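Workshop notebook, Histcombe
September 2021
Play kitchen set for the Seltport nursery loan boxes

Where we are

Brayan has signed off the kitchen box as "ready". I don't agree, and I'm writing down why before we argue it over again at tea. The box is meant to go out on loan to nurseries and come back complete, and the last one came back with half its fruit missing and someone's spoon in it. I can't see that this one will do any better until the contents are settled.

Carmela's list runs to 323 pieces across all the boxes. The store sheet says 282. Brayan thinks the gap is down to things entered twice (mug as "mug" and again as "cup", and so on). Possible. It would also look just like that if things had gone missing, so I'm not taking the duplicate theory until somebody goes through the sheet line by line. Gerd has offered. Gerd offered last December as well.

Laying out

Put the candidates for the kitchen box on the white table to see them together. The idea behind the set, according to the loan leaflet, is "a complete meal from preparation to serving". I have doubts about the meal. There is a plate, a colander, a mug, a cup, some fruit and a bottle of ketchup. What the child is supposed to be cooking, I couldn't say. Izzati says children don't mind and will drain a strawberry quite happily, and she has spent more time in nurseries than I have, so I'll give her that one.

My quarrel is more with sizes. The oval colander is bigger than anything else we have picked, and once it goes in the box flat the rest has to fit round it or in it. The strawberry and the two fruits next to it look tiny beside the plate. The leaflet says "matched scale". They aren't matched, they came out of different sets.

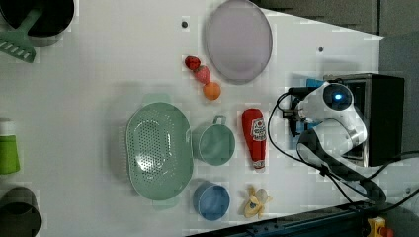
Piece by piece

Colander, mint green. Keep. The flat handle at each end gives small hands something to get hold of. I'd want to check the holes for trapped bits after every loan, and I don't believe the wipe-down on the current cleaning sheet gets into them. Hauke says a soak and a bottle brush. Try both and compare.

Mug, pale green. Keep, though it's close enough in colour to the colander that I can see them being taken for a pair and packed as one line on the sheet. That may be where some of the double entries come from, which would be a point to Brayan.

Cup, blue with the lighter inside. Keep. Needs to be called "cup, blue" everywhere. The sheet has it as "beaker" and Carmela has it as "bowl".

Plate, the big greyish lavender oval. Unsure. Handsome, takes up a lot of box. Hauke wants it because you can serve everything on it at once. I'd sooner have 2 smaller ones and let the children share out, but we haven't got 2 smaller ones that match, so this may settle itself.

Ketchup. Brayan's favourite. I think it will be chewed at the cap end. Labels are the other worry: red and green print on white looks very smart now, and I'd like to see it after 7 loans. Run one through the full wash before we commit.

Banana with the peel partly back. Everyone likes this one, and I'm the only one asking how the flaps will last. They stick out in several directions and they'll be the first thing bent when somebody shuts the lid on a full box. Pack it on top, or inside the mug if it fits. (Tried to picture it, couldn't, need to test.)

Small fruit. Strawberry and the round orange one are fine. The pinkish-red one in the middle I can't name. Izzati says raspberry, Gerd says lychee, Hauke says it's a second strawberry that went wrong. If four adults can't agree, it's no use on a naming card. Either we write "red fruit" or we drop it. Size check on all of the small pieces before anything goes to the under-threes. Carmela says that was done. I haven't seen the note.

Petersen box or Skilska box

Petersen is the deeper one, Skilska has the better catch. Brayan's case for Skilska is that it stacks. My case against is that the plate probably won't lie flat in it, though I've yet to measure, so that's a hunch – no more.

To do

Gerd: sheet against list, every line.
Hauke: soak and brush test on the colander.
Izzati: ask Seltport what they really want in a kitchen box.
Carmela: find the size check note.
Me: measure both boxes, wash test on the ketchup label.

Kitchen box stays marked NOT READY on the shelf. Brayan, please leave the tag on this time.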